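Speaker notes - "What the quote leaves out"
Talk for the small shop automation session, October. Slot is 17 minutes, leave three for questions.

Start without the title slide. Ask who in the room has a quote for a robot cell on their desk right now. Wait for hands. Then ask who has a quote with a line for the table.

Opening point: the arm is the part everybody argues over and it is the part I worry about least. Arms are well understood. You can get two salespeople to fight over an arm. What you can't easily get is somebody to price the stuff between the wrist and the part, and the stuff under the part, and the weeks it takes one of your own people to make the two agree.

I was asked to look over the Rivas plan last spring. They make and repair wooden fittings, and they wanted one cell that would handle parts and shop tools both. The plan said "flexible" 14 times. I did count, because flexible is the word that costs money.

Slide 2. Leave it up a while.

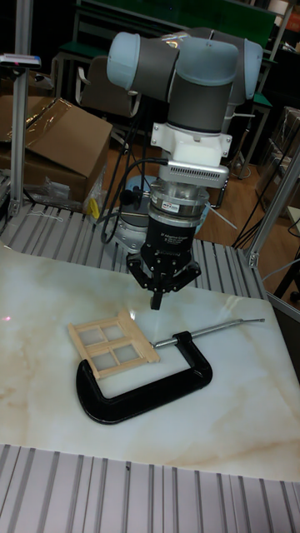
Three-finger adaptive gripper over the work: a small wooden window frame and a C-clamp.

Talk through the money here. Every item between the last joint and the fingertips is its own purchase: mounting adapter, force-torque sensor, gripper, cables. Ask your supplier which of those are in the base price. When Pei-shan Chu went through the first Kuvov quote line by line, the force sensor was listed as "optional" on page one and assumed by the cycle time on page three. She got them to fix it. Most buyers won't catch it.

Then point at the two parts. One is light and made of thin strips. The other is a cast clamp with a long screw sticking out of it, and the frame is partly on top of it. A vendor demo will show you one clean part at a time, nicely spaced. Your parts will lie on each other. If the acceptance test doesn't say so, you are paying for the demo.

(If Johannes Mkhize is in the room, he will say a two-finger gripper would do for most of it. He may be right. Tell him so. My complaint is that they never tried one before writing the budget.)

Slide 3. Payload and reach. Go fast. People like this slide and it is the least useful one I have. Payload on the data sheet is before you hang anything on the wrist. Subtract the tooling, then look at your heaviest part, then look at where the weight sits on it. A long screw moves the balance point a good way from where you'd like to grab.

Slide 4. Fixturing and the table.

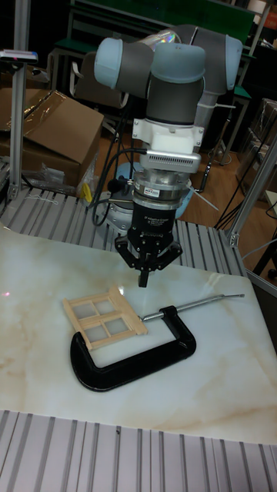

Flollmont spent ten weeks waiting on a robot and then over 10 more on fixtures, lighting and floor space, none of which had a budget line. Yolandi Ngubane ran that job and let me use the numbers as long as I said she had asked for a fixtures line and been turned down. So I'm saying it.

Things to get into the plan before signing:
Work surface. Shiny or dull, and who tested the vision system on it. Glare is a real cost.
Extrusion, brackets, cable routing. Cheap by the piece, slow to put up.
Spare fingers or pads. Ask for lead time in writing.
Hours for your own person. If this says zero, send the plan back.

Slide 5. Payback. I don't trust payback numbers under two years for mixed parts and I'll say why. The Jistard spreadsheet (the one everybody passes around) assumes the cell runs the whole shift from the first month. Change that one cell to half and watch what happens. Do it live if the projector is behaving - otherwise use the printed copy.

Shireen Mthembu's objection, worth airing: if you wait until every line is certain you never buy anything. Fair. My answer is to rent or borrow time on a cell first, bring your own ugliest parts, and write down every time a person has to step in. That list is your real budget.

Cut from here if running late.

Slide 6. Service contracts. Read the part about who pays travel. Rogério Bragança has a good story about a technician and a closed airport, let him tell it if he's there.

Last slide is just the checklist and my email. Handouts are in the blue folder, remember to put them by the door before the coffee break.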